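3. Materials and Methods

Fruit weight, peel thickness and juice yield were recorded for lemons from two growers over one season.
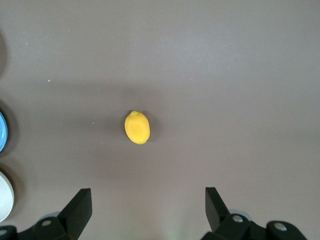 3.1 Growers and orchards

Fruit came from two holdings, Skamska and Jostov. Both grow lemons under unheated glass and sell mainly to local shops. Skamska waters by drip line every morning. Jostov still uses open channels, filled by hand from a cistern, and leaves the soil bare between rows. Trees at both sites were grafted on the same rootstock, bought from the Polák nursery. Neither grower changed the feeding or pruning routine for the study.

3.2 Picking and storage

Fruit was picked between December and the end of the season. Pickers were asked to take lemons from the outer branches at shoulder height and to leave a short piece of stem on each. Lemons with split or scarred peel were left out. In all, 300 fruits were kept, half from each holding. They were stored in shallow trays in a cool, dark room and measured the next morning.

A lemon is oval with a small pointed nub at the tip (Figure 1). Length was taken from the end of the nub to the stem scar, and width at the widest point. Where the nub was bent, the callipers were set along the main axis of the fruit and the nub was left out of the reading. This follows the practice of Bjarnason and Escobedo, whose figures we use for comparison in Section 4.

Figure 1. Lemon, showing the pointed tip.

3.3 Peel and juice

Each fruit was cut across the middle. Peel thickness was read at four points on the cut face and the mean was used. The halves were pressed on a Cosik hand press, and the juice was strained and weighed. Pips and pulp caught in the strainer were weighed separately. Benavides did all the pressing, as an early trial showed that yield differed between operators.

3.4 Analysis

Yield was expressed as juice weight over whole fruit weight. The two holdings were compared by picking date, with tree as a random effect. Delacroix checked the entries against the paper sheets and corrected 20 of them before the analysis was run.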